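Two arms on the packing line, and a new job for Menaka Navaratnam

Menaka Navaratnam packed orders at the Tudside parts warehouse for nine years. Since January she has spent most of her shift at a desk by the loading doors, setting up the jobs for two robot arms that now do part of the packing.

"I still go home tired," she says. "It used to be my shoulders. Now it's my eyes."

The arms handle small boxed parts, 1,922 of them on a normal day. The odd shapes, the heavy castings and anything wrapped in film still go to people. Wayne Sugden, the shift manager, says no one on the line lost a job, but two people who left last year were not replaced.

"I'm not going to dress that up," he says. "We had 14 packers and now we have 12. The ones who stayed do different work."

Some of that work is dealing with stops. In the first month the line halted 223 times, mostly over boxes that had shifted in the tote. Tobiloba Ibrahim was the one who walked over and cleared them.

"You get to know what it doesn't like," he says. "Shiny tape, it doesn't like. I told them that in the first week and it took them a month to change the tape."

Navaratnam's training took six weeks. She had never used the software before, and she says the first days were slow. New jobs are tried in simulation before they go anywhere near the floor, and she now does most of that herself.

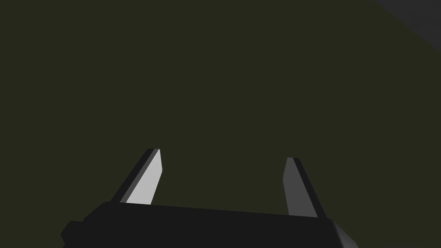 The gripper in simulation, fingers open, seen from behind the fingers. Image: Tudside

"I thought it would look like the warehouse," she says. "It's a green surface and two fingers. But I can get it wrong in there all morning and no one has to come and clear it."

The pay for the new role is $125 a month more than packing. Ibrahim has asked for the same, given how much of his day goes to the arms. Sugden says they are still talking about it.

Would Navaratnam go back to packing? She thinks about it for a while.

"Some days," she says. "I miss talking. There were four of us at that bench, and we talked the whole shift."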